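Notes from a visit to the Pulow software group

Posted 1/29/25 by Ngaio Stubbs

The Pulow office is on the second floor of a former print shop, up a staircase that is narrower than it should be for a company that moves hardware in and out. I had asked to see the software side. Most write-ups of the place cover the arms, and I work on planning code, so I wanted to know what sits between the recordings and the controller.

Huang, who runs the perception team, met me at the door and went straight to the calibration bench. Their hand-held grippers carry printed markers, and the pose of each gripper is worked out from those markers as seen by a camera on the operator's head. Each cube has a different marker on every printed face, so the solver usually has two faces to work with and can reject a flipped solution. Flipped poses were their biggest problem last year. With only one face in view, a flat marker seen at a shallow angle has two poses that fit nearly as well, and the old code picked whichever came first.

The new code keeps both candidates alive for 100 frames and lets the motion decide. If one candidate would need the wrist to turn faster than a wrist can, it is dropped. I asked what happens when neither is dropped. Huang said the segment is marked and a person looks at it, and that this is rare enough that one reviewer keeps up.

Lens distortion took up more of the conversation than I expected. The head camera is very wide, and straight floorboards come out as bends. They do not straighten the picture before looking for markers. They find the corners in the raw picture, then send only those points through the lens model, which is faster and loses less near the border. The lens model is refitted whenever a camera is remounted. There is a script for it, and the script refuses to finish if the error is over a limit set in the config file. I was shown the config file. It has comments from three different people arguing about the limit. 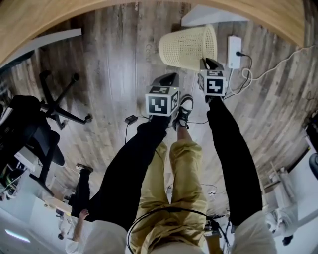
From there we moved on to Lutik, the tool they use for replay. Lutik takes a recorded session and shows the gripper tracks as lines in a 3D view, with jaw opening plotted underneath. You can scrub through it, cut it, and label the pieces. The labels are plain verbs: reach, close, lift, place, let go. I tried it for ten minutes and had no trouble, apart from the undo key, which undoes the last label and not the last cut. They know about that one.

Lutik also runs the first check on whether a real arm could follow the track. It places a model of the arm at a set of base positions and solves for the joints at each step. Anything that hits a joint limit is drawn in red. Work done at floor level goes red a lot. A person sitting or bending can get the grippers to places that a table-mounted arm can't reach, and cords on the floor make it worse, because the planner has no good model for a cable. For now they treat a cord as a keep-out strip with a fixed height. I think that is too cautious near plugs and power strips, where the strips overlap and block the whole approach, and I said so. Huang agreed but said the other option, ignoring them, had been tried in July and was dropped within 2 weeks.

The control side was shorter. The trained policy outputs a short run of gripper poses, and a separate loop turns those into joint commands. The two are joined by a small buffer, and most of the tuning is in how the new run is blended with what is left of the old one. When the blend is too short, the arm jerks. When it is too long, the arm keeps going toward where the object used to be. They settled on a value by hand – there is a spreadsheet – and would like to replace it with something better.

Storage is handled by a second tool, Hevberg, which I only saw on a slide. It indexes sessions by task, operator and camera mount. The current set is 2000 sessions. Every session keeps the raw video, so when the pose solver improves they can run it again over everything. That seemed right to me. We threw away raw data on a project of mine and I still regret it.

Some practical points for anyone else who goes. Ask for the Lutik demo early, as it runs long. Bring your own laptop if you want to see the export format, which is documented but easier to follow with a file open. Parking is behind the building and the gate code is sent by text on the morning of the visit. Lunch was sandwiches.

I have asked for a sample export with the cable strips included and will try it in our own planner. If it loads, I'll post the timing numbers on this page.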